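Un café avec une vannière qui a tout plaqué (enfin presque)

Jul 5, 2019

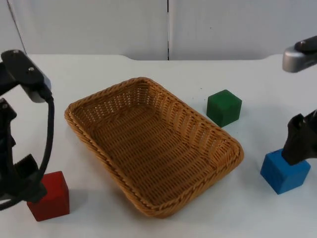 J'avais prévu une heure d'entretien, j'en ai passé quatre dans sa cuisine. Il faut dire que je suis bavarde, qu'elle l'est encore plus que moi, et qu'il y avait du gâteau aux prunes. Elle m'avait prévenue au téléphone qu'elle ne voulait pas voir son nom sur le blog (« mes anciens collègues vont encore me chambrer »), donc ce sera « elle » jusqu'au bout, et tant pis pour les curieux !

Il y a six ans, elle gérait les plannings chez Desteck, une boîte de logistique où elle était entrée à vingt-trois ans pour un remplacement d'été. « Je devais rester jusqu'en août. J'y ai passé la moitié de ma vie d'adulte. » Le déclic, elle ne sait pas trop le situer. Un stage de vannerie offert par sa sœur, d'abord, qu'elle a failli revendre. « Je me disais, mais qu'est-ce que je vais aller faire avec des retraités et des bouts de bois ? Et puis le dimanche soir, j'avais les doigts en compote et un truc tout tordu sur les genoux, et je n'avais pas pensé au boulot une seule fois. »

Le truc tout tordu existe toujours, elle y range ses oignons. Je l'ai trouvé très bien, moi, mais elle a levé les yeux au ciel.

Elle a ensuite suivi une formation à Csonka, neuf mois loin de chez elle, à dormir dans une chambre au-dessus d'un garage. Elle en parle avec une drôle de tendresse. « On était huit à la rentrée, cinq au printemps. Il faisait un froid de canard dans l'atelier, on trempait les mains toute la journée. Le soir je mangeais des pâtes debout. Je n'ai jamais été aussi contente. »

Je lui ai demandé ce qui était le plus dur à apprendre. Je m'attendais à une histoire de geste, de tressage compliqué. Pas du tout : « Trier ! Tu reçois tes bottes d'osier, et avant de faire quoi que ce soit, tu tries par longueur, par grosseur. Les gens croient qu'on tresse toute la journée. Moi je trie, je trempe, j'attends, je retrempe. Le montage, c'est le dessert. » Elle m'a fait essayer sur un fond de panier. Au bout d'un quart d'heure, trois brins cassés, et elle riait franchement.

Côté matière, elle cultive une partie de son osier sur un bout de terrain humide au lieu-dit Wirnola, à côté du verger de ses parents. Elle l'a planté elle-même, bouture après bouture, un hiver où il n'arrêtait pas de pleuvoir. Les chevreuils adorent, paraît-il. Le reste, elle l'achète, et elle ne s'en cache pas : « Il y a des puristes qui font tout de A à Z. Je les admire. Moi j'ai un dos. »

Et l'argent, alors ? Je n'osais pas trop, c'est elle qui a mis le sujet sur la table. Son premier été de marchés, elle a vendu pour 298 euros. Sur toute la saison ! « J'ai pleuré dans la camionnette, et puis j'ai mangé une gaufre. » Depuis, ça va mieux. Un panier à bûches part à 90 euros, le petit modèle à pain coûte bien moins cher, et elle garde deux matinées par semaine de compta chez Hikis, le magasin de sport du bourg. C'est le « presque » de mon titre. « On me demande souvent quand je vais arrêter Hikis. Mais j'aime bien Hikis, moi ! Il y a du chauffage et des gens à qui parler. »

Ce qui l'agace, c'est la comparaison avec les paniers de grande surface. Elle s'est un peu emballée à ce moment-là — le gâteau en a souffert, elle le découpait en même temps. « On me dit, j'ai vu le même à douze euros. Ben oui. Quelqu'un l'a fait aussi, celui à douze euros, à la main, parce qu'il n'y a pas d'autre façon de faire. Alors il faut se demander combien on l'a payé, lui. » On est restées là-dessus un petit moment, puis son chat a sauté sur la table et la conversation est repartie sur autre chose.

Elle reçoit parfois des paniers à réparer, et c'est ce qu'elle préfère. Une anse, un fond percé, un bord mangé par un chien. Le plus vieux qu'elle ait eu entre les mains avait 79 ans, un panier de vendange dont le propriétaire connaissait l'âge exact, puisqu'il avait été fabriqué l'année de sa naissance. « Je n'ai presque rien touché. Deux montants, un bout de bordure. Il est reparti avec comme si je lui rendait son chien de chez le véto. »

Si vous voulez la rencontrer, elle sera au marché du bourg tout le mois d'août, le matin seulement, près de la fontaine. Elle prend les réparations sur place, et pour les stages d'initiation il faut s'inscrire directement à son stand. Apportez un tablier et un sécateur si vous en avez un. J'ai pris une place pour celui de la rentrée, je vous montrerai mes oignons.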